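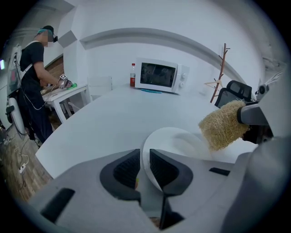

Last modified: August, 16:40

Ticket 590 -- Residue on plates after hand washing, shared room
Site: Prestonero, upper floor
Reported by: Tormod Wallin
Assigned to: Urs Sutter, Building Services
Status: Open, awaiting supplier reply
Priority: Low

Reported problem
The reporter states that the white plates kept for use with the microwave feel slightly rough after washing and show a pale film under the ceiling light. The film returns after each wash. The reporter asks whether the dish liquid, the water or the loofah sponge is at fault, and whether the plates may remain in use.

Initial assessment
The request was first passed to the Kitchen Supplies desk, which confirmed that the dish liquid is the standard Trulex product ordered for all floors. No similar report has been received from the lower floor, where the same liquid is used with ordinary cloths. The difference between the two floors is the loofah. It was introduced on the upper floor at the request of staff and is not on the approved supplies list.

Test 1
One plate was washed with the loofah and Trulex, rinsed and left to air dry. Film present on the face of the plate, less on the rim.

Test 2
The same plate was washed with a cloth and Trulex, rinsed for the same time and left to air dry. Film present, but fainter.

Test 3
The plate was soaked for 8 minutes in one part white vinegar to two parts warm water, wiped with a cloth and rinsed. Film removed. The surface was smooth to the touch. No scratches were found when the plate was held to the window.
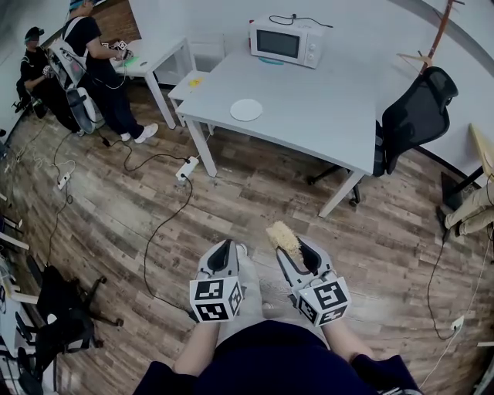
Test 4
The loofah was rinsed in a clear bowl until the water ran clean. A small amount of loose fiber and a cloudy deposit settled at the bottom. The loofah had been in use since before the reporter joined the floor, and no replacement date is on record.

Findings
The film is consistent with hard water scale, made worse by soap held in the old loofah. The plates are not damaged and may remain in use.

Actions
1. Loofah withdrawn. A replacement may be used for plates only if it is rinsed, squeezed out and hung up after each wash. It must not be left lying on the table or on top of the microwave.
2. All plates on the upper floor to be soaked as in Test 3. Assigned to T. Wallin. Completed.
3. Dose of dish liquid to be reduced to 2 ml per bowl of water.
4. Ammann asked to quote for a scale filter on the upper floor tap. Quote pending.

Comment, T. Wallin
Plates are clean after soaking. Please confirm whether the glass tray inside the microwave should be treated in the same way.

Comment, U. Sutter
Confirmed. Remove the tray once it has cooled, and dry it fully before putting it back. The ticket will stay open until Ammann has replied.

Brokiro Building Services -- Service Desk, extension 70 -- Back to top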